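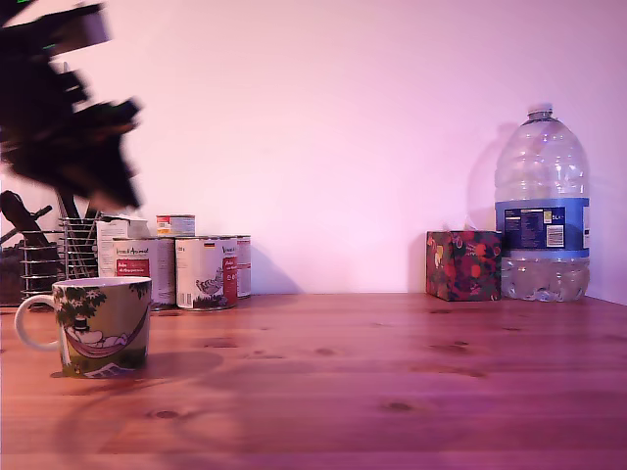 Page last changed in October, by fcalado (revision note: corrected label table, split sizes unchanged)

Kestinetti Kitchen Table Set
README and data card

Summary

Kestinetti Kitchen Table is a set of 209 teleoperated robot arm episodes recorded by students of the Ekine robotics club. Each episode shows one short task on a wooden tabletop with ordinary household objects on it. The set was made for the club's second-year project, in which students train a small policy network and test it on the same arm. It is shared with other school and college clubs that want something small enough to load on a laptop.

Contents

209 episodes in total
167 in the training split
42 in the test split
21 recording sessions
One color video stream per episode
Joint positions and gripper opening, logged with the video
One written instruction per episode

There is no depth and no audio. Force readings were logged in the first sessions and later dropped because the sensor drifted between startups. The old readings have been removed from the release so that all episodes carry the same fields.

Setup

The arm is driven by a student operator through a leader arm of the same proportions. The gripper is the club's own build and has been repaired several times. Finger pads were replaced after session 9, and the open position in the log shifted slightly as a result. Use the session number if your model is sensitive to this. Normalized gripper values are included next to the raw ones.

The table stands against a plain wall. Most objects sit along the back of the table and are left there during a session. The task object starts in the open area of the tabletop or in front of the back row, depending on the instruction. Objects in the back row may also be named as references, as in "put it next to the tissue box."

Objects

The names below are those used in the instruction text. Use them exactly when filtering.

mug: white ceramic, with a printed picture of a white cartoon figure in a top hat lying in a hammock
utensil holder: chrome wire, cylindrical, with utensils in it
tall can: three pet food tins of the same shape
small can: squat tin, white, red and orange label
white box: cardboard
tissue box: cube, fruit and flower pattern
water bottle: clear plastic, 5L, white screw cap

The tall cans share one name. Instructions that need a particular one use "left can," "middle can" or "right can," always from the camera's side of the table. In sessions 1 to 4 some operators wrote these from the arm's side. Idalina Carrilho went through those sessions by hand and rewrote the instructions. The original wording is kept in the field instruction_raw.

The water bottle is never a grasp target. It exceeds the payload limit the club sets for the arm, even when partly filled. It appears only as a reference object or as something to avoid. The water level varies between sessions and is not logged.

Tasks

reach: move the gripper to a named object and stop short of contact
push: slide an object along the table to a named place
pick_place: grasp, lift and set down
sort: move two objects in the order given
return: bring the arm back to the rest pose from wherever it stopped

The return episodes are short and were recorded late in the project, after the first trained policy kept stalling with the arm over the table. If you only want object interaction, filter them out.

Recording procedure

1. The operator reads the instruction from the session sheet.
2. The spotter places the task object and steps back.
3. The arm is moved to the start pose given on the sheet.
4. Recording starts on the spotter's call.
5. The operator performs the task once. There is no second attempt inside an episode.
6. Recording stops when the gripper is clear of the object, or when the spotter calls a stop.

The spotter has a hand on the stop switch throughout. Stopped episodes are included and carry the flag stopped = true. They are not mistakes in the data and should stay in if you are training anything that predicts success.

Labels

Each episode has an outcome label: success, partial or fail. The operator wrote a label at the time of recording. Leonilde Caldeira then relabeled 80 episodes from the video alone, without seeing the first label. Where the two differed, the pair watched the episode together and settled on one. Both original labels and the final one are in the label table.

Most disagreements were between partial and fail on push tasks. The session sheet said "at the target" and did not give a distance. The current sheet does, but the old episodes were not relabeled against it. Treat the partial label on push tasks as weak.

Splits

The split is by session, so no session appears on both sides. An earlier random split gave scores that were too good, as frames from one session look much alike in layout and light. Please do not report results on the random split. It has been left in the archive only so that last year's reports can be checked.

Known problems

Fast arm motion smears the gripper in the video, at times to the point where the fingers cannot be told apart. Rely on the logged gripper opening for these frames.

The gripper often covers part of the utensil holder when it comes in from the left. Episodes with long coverage are flagged occluded = true. The flag was set by eye.

Wall color in the video changes with the room light. White balance was left on automatic until session 12 and fixed afterward.

Session 17 has a clock offset between video and joint log. The correction has been applied in this release. Releases before 0.3 have the uncorrected log.

The tabletop has knots in the wood. One student model learned to use a knot as a position cue and failed when the table was turned. Cropping or color changes during training reduced the effect but did not remove it.

Intended use

Class exercises in imitation learning, label checking, and comparison of simple policies. The set is too small and too narrow to support claims about household robots in general. It has one arm, one table and a short list of objects. Do not run a policy trained on it without a spotter and a working stop switch.

Loading

Unpack the archive and keep the folder layout. The loader script reads episodes.csv first and looks for each session folder beside it. Running check.py prints the number of episodes found and lists missing files. If the total is not 209, download again before opening an issue.

People

Zulmira Cardoso: project lead, session sheets
Fernanda Frade: arm and gripper maintenance
Leonilde Caldeira: label review
Idalina Carrilho: instruction text
Florêncio Calado: loader, release, this page

Terms

Free for teaching and noncommercial study. Credit the Ekine robotics club and give the release number. Student operators are listed in the data by number only; please do not try to match numbers to people.

Open items

Write a distance rule for push labels in sessions 1 to 8
Add gripper calibration values for session 9
Replace the free-text notes column with fixed codes
Decide whether the random split stays in the archive after release 0.5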